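チケット:避難民登録データの重複と所属地区の誤割当
プロジェクト:Rurcombe地区 人権侵害記録データベース
状態:対応済み(経過観察)
優先度:高
報告者:Jytte Norðdahl
担当:Stavley運用班

概要
軍の駐留区域から提出された住民の証言記録について、Koltelの取込処理後に所属地区が「不明」となる、または隣接するForsberg地区に割り当てられる事象が発生。対象は1月受付分の1,626件。検問所での拘束、夜間の家宅捜索、移動制限に関する申告を含むため、月次報告の地区別集計に影響する。

再現手順
1. 聞き取り票のCSVをKoltelの取込画面から登録する。
2. 地区名の欄に旧行政区名が入っている行を含める。
3. 集計画面で「地区別・申告種別」を表示する。
期待する結果:旧行政区名が現行の地区コードに変換される。
実際の結果:変換されず、既定値が入る。エラーは表示されない。

経過

09:40 報告者より受付。集計表でRurcombeの家宅捜索の申告が前月比で大きく減っており、現地の聞き取り担当の認識と合わないとのこと。

10:15 取込ログを確認。警告なし。元CSVの文字コードはUTF-8、BOMあり。先頭列名が正しく読めていない可能性を疑い、BOMを除去して検証環境に再投入したが、結果は同じ。文字コードは原因から除外。

11:05 地区対応表を確認。境界変更に伴う更新の際、旧行政区名の別表記が3行欠落していた。綴りにハイフンを含む表記と含まない表記が現地で併用されており、更新後の表には前者のみが残っている。

11:30 Forsbergへの誤割当は別の原因と判明。地区名が空欄の場合、聞き取り場所の座標から補完する処理が働く。避難先で聞き取りを行った住民は、被害の発生地ではなく避難先の地区に計上されていた。

13:20 報告者に確認。集計の基準は被害の発生地とする。避難先は別項目で保持し、発生地を推定で埋めないこと。発生地の記載がないものは「未確認」とする。

14:10 対応表に欠落分を追加。座標による補完を無効化。検証環境で全件を再処理し、元の聞き取り票と突き合わせた。不一致は5件。いずれも票の手書き欄の転記誤りで、システム側の不具合ではない。報告者側で修正。

15:45 本番環境に適用。再処理後、地区別集計と申告種別の合計が一致することを確認。公開済みの月次報告は差し替えとし、訂正注記を付ける。

注意事項
・証言者の氏名と連絡先は本チケットに貼り付けないこと。ログの抜粋を添付する場合も識別番号のみとする。
・部隊名、検問所の位置は閲覧権限が「調査」以上の利用者に限定。再処理後も権限設定は引き継がれる。
・「未確認」の件を地区別の比率計算に含めない。分母から除き、件数は欄外に記載する。
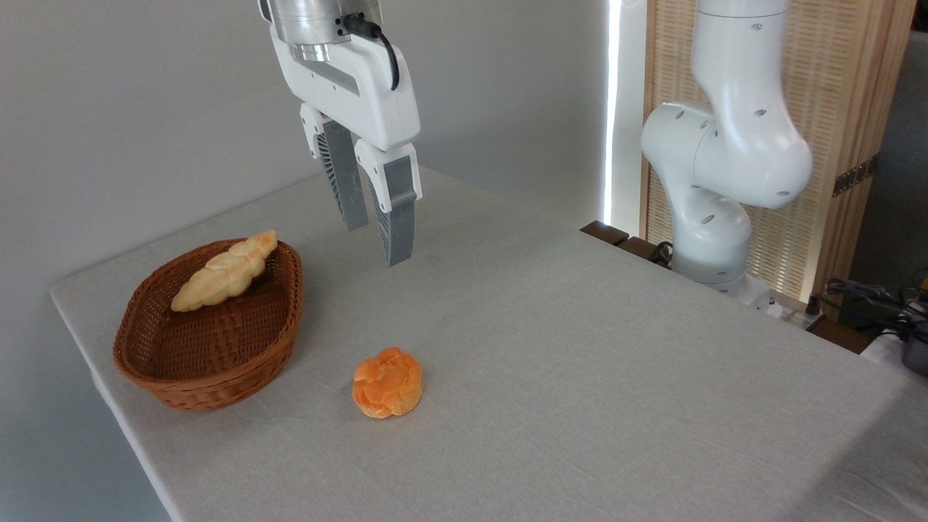
避難先で聞き取った証言は、どの地区の件数に入りますか。

被害の発生地として票に記載された地区に入ります。発生地の記載がない場合は「未確認」となり、避難先の地区には加算されません。

残作業
・対応表の更新時に旧表記の欠落を検出する検査を追加する(担当:Stavley運用班)。
・既定値が入った行を取込結果の画面に警告として表示する。Koltel側の改修が必要。変更依頼を起票済み。
・前年分の記録に同じ補完処理が働いていないか確認する。対象期間は報告者が指定する。

追記 16:30
報告者より、訂正後の集計表を受領した旨の連絡あり。申告種別「移動制限」の内訳に、通行証の没収を独立した項目として加えたいとの要望。分類の変更にあたるため、本チケットでは扱わず別件とする。前年分の確認が終わるまで、本チケットは経過観察のまま残す。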